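TEX 157: Textiles and Dress
Unit 2 Handout: Corduroy, from Workwear to Wardrobe
Instructor: Aba Atinga
Issued August 28, 2019

Reading for this unit: course packet, pages 71 to 84. Bring the swatch card to both meetings.

1. Definition

Corduroy is a cut-pile fabric with raised ridges running parallel to the selvage. The ridges are called wales. It is most often made of cotton, although blends with polyester or a small share of elastane are now common in trousers. The pile is formed by an extra set of filling yarns that float over the ground weave and are cut after weaving. Students should be able to distinguish corduroy from velveteen, which is also a filling-pile fabric but has an even surface without ridges.

2. Wale count

Wale count is the number of ridges in one inch of fabric. A low number means a wide ridge, and a high number means a fine one. Terms used in shops are not standardized, and a fabric sold as "midwale" by one supplier may be called "standard" by another. In written work, give the count itself.

Wide wale: fewer than eight ridges per inch. Coats, furniture covers, heavy trousers.
Standard wale: in the neighborhood of eleven. Trousers and jackets.
Pinwale or needlecord: sixteen and above. Shirts, dresses, children's clothing.

To take a count, lay the cloth flat without stretching it, place the ruler at a right angle to the ridges, and count across a full inch. Repeat in a second place on the same piece.

3. Nap and cutting

The pile lies in one direction. Stroked one way the cloth feels smooth, and stroked the other way it feels rough and looks darker. All pieces of a garment must therefore be cut with the nap running the same way, and this requires more yardage than a plain weave. Many tailors cut trousers with the nap running up, for a deeper color. Either direction is acceptable in the sample exercise, provided that it is marked on the pattern pieces and kept throughout.

Press from the wrong side, over a needle board or a spare piece of the same fabric, with steam and very little weight.

4. Corduroy in dress

The fabric was worn by farm and factory workers in Britain during the nineteenth century. It was hard-wearing, warm and could be had in dull colors that did not show dirt. In the twentieth century it passed into the dress of students, artists and teachers, and by the 1970s it was being sold as full suits for men and women. Its later returns to fashion have tended to borrow from one or the other of these sources: the loose chore jacket on one side, the matched suit on the other.

Students should avoid treating each return as a simple copy. Cut, weight and wale all change.

5. Case study: the Tiltden jacket

The case for discussion is the Tiltden, an unlined jacket sold by the Ekow label and made up by Bolura. The first run was 2,429 pieces in an eight-wale cotton, in rust and olive. The second run, issued in March, used a finer wale and a shorter body. 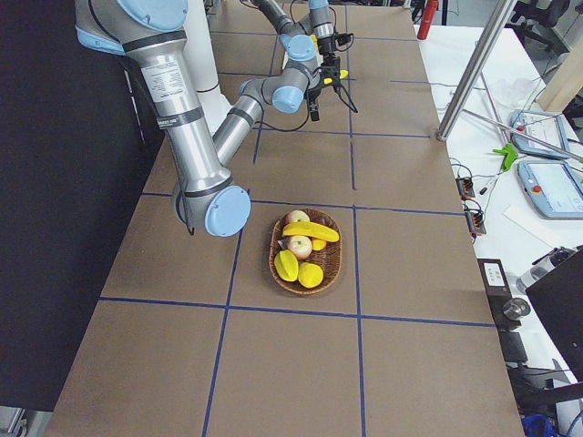

Compare the two versions under the headings of weight, drape and intended wearer. Particular attention should be given to the collar. The wider ridge does not turn well over a narrow collar stand, and Ekow lowered the stand on the first run for that reason. The second run restored it. The packet includes the line drawings for both, along with a short note from the pattern maker, Kpodo.

6. Written assignment

Submit two typed pages on one corduroy garment to which you have direct access. State the fiber content as given on the label, the wale count and the direction of the nap on each main piece. Note any wear at the elbows, knees, seat or pocket edges. Secondhand garments are welcome.

Late papers are accepted only by prior arrangement with the instructor. Swatch cards are to be returned at the close of the unit.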